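Shop Tips: Teaching the Arm to Handle Cloth

Updated 26/11/2025

Quick ones this time, all about soft stuff. Typed between sessions so excuse the mess. If you've only ever taught your arm blocks and cups, cloth is going to annoy you. It annoyed me most of May.

These go for both ways of showing – grabbing the arm and moving it yourself, or driving it from the Tanguy handset. Where it matters which, I say so.

Before you start

Wipe the table. Crumbs and specks get under the fingers and you don't feel them on the handset at all.

One cloth. One other thing, max. I like a used paper cup for the other thing. It's light, it tips over if you're sloppy, costs nothing. Full mugs are a bad idea, ask my old keyboard.

Pick a cloth color that's nowhere near your table color. White rag on a white table is misery, for you and for the arm later on.

Lights on, all of them, and leave them on. Pull the blind too. Sun moving across the table over an afternoon will spoil a whole batch.

Empty your pockets if you're hand guiding. Keys scratch.

Getting hold of the thing

Come straight down. Everybody wants to swoop in from the side because that's how a hand does it. Don't. Park over the fattest part of the heap, stop, then go down slow.

Press a little before you close. The fingers need to get into the cloth, and if you close above it you get a pinch of fluff and nothing else. Too much press and the arm pushes back or faults out. You'll learn the sound. 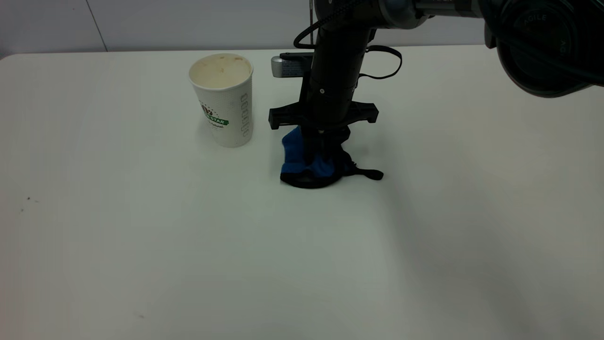
Fingers down in the blue cloth, cup off to the left.

Grab bunched cloth first, flat cloth later. Flat is hard. Do flat once the bunched ones are going well, maybe the second day.

If there's a strap or an elastic edge, decide ahead of time if you're going for it or leaving it alone. Then stick with that for the whole batch. Mixing the two is how I got an arm that went halfway between and grabbed air.

Half open is fine on the way in. Wide open knocks things over. On my Zedov I open it only a bit wider than the bunch I'm after.

Wait a beat after closing. Count two in your head. Then lift. Skipping the wait is the number one beginner thing and I still do it when I'm tired.

Moving it around

Keep the cup where it is and move the cloth start spot. Left, right, near the back edge, up close. Then swap: cloth stays put, cup moves. Then both. In that order, it's easier to tell what went wrong.

Don't aim for pretty. Re-crumple between every go. I pick it up, drop it from shoulder height, leave it however it lands – no fussing. If you arrange it nicely each time the arm learns nicely arranged cloth and that's all it learns.
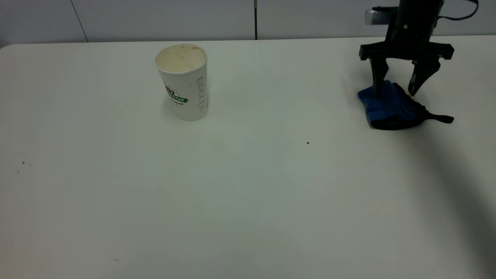 Also do some near the far edge of where the arm can reach. It moves different out there, stiffer sort of, and you want those in the batch. Not many. A handful at the end when you've warmed up.

Missed grabs: keep the ones where you missed and fixed it. Back up, go again, get it, carry on. Toss the ones where you missed and gave up or reached in with your hand. Your hand in there is poison. I put a strip of tape on the floor and stand behind it while recording.

Same speed throughout. Doesn't need to be slow, just the same. I hum. Whatever works.

Cables. Look at the loop by the wrist before each batch. If it's snagging on something at full reach, fix that first, don't work around it. You'll twist the wrist in a funny way to dodge the snag and then the arm does that funny twist forever.

Watch the wrist picture

When you drive by remote, use the wrist camera view for the last bit of the way down and the table camera for everything else. Took me ages to switch over at the right time. Now I do it when the cloth takes up half the wrist view or more.

Folds show up dark in there. Nice to aim at – a finger either side of a fold usually gets a good bite. Fuzzy cloth goes soft at the edges on camera so don't trust the edge, aim further in than you think.

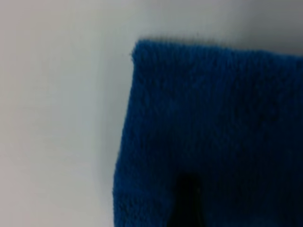

Clean the lens, by the way. Lint gets everywhere with fuzzy towels. Dry brush, not your shirt. I use a cheap makeup brush and it lives in the drawer with the Stinska tape and the spare finger pads.

And if the view's blurry, check the mount before you go messing with settings. Mine works loose. A dab of threadlocker on the screw and it's been ok.

How long, how many

45 minutes then stop. Really stop, get up, go outside. Your hands get lazy before you notice and the last bunch of tries will all be junk. Short sessions beat one long one every time for me.

Name your batches something you'll understand later. cloth_new_final2 is not a name. I put the cloth, the task, and hand or remote. Done.

Play back a couple before you pack up, right then, while the table's still set. Found out once that the table camera had been off the whole time. Whole evening gone.

Hand guiding vs remote

By hand is quicker to learn and you feel the cloth. But your arm gets in the table camera's veiw, and you lean on the thing more than you think. Remote is clumsy at first and then it isn't. For cloth I've gone all remote. For lids and drawers I still grab it.

Don't mix both in one batch, the motions come out too different.

Washing

Wash the cloth now and then. A stiff dirty rag folds different from a clean one, so do some of each if you've got time. No softener. Air dry.

More on towels and actual folding when I get to it, the Trundidness folding thread has some good stuff in the meantime. Next page is clamps.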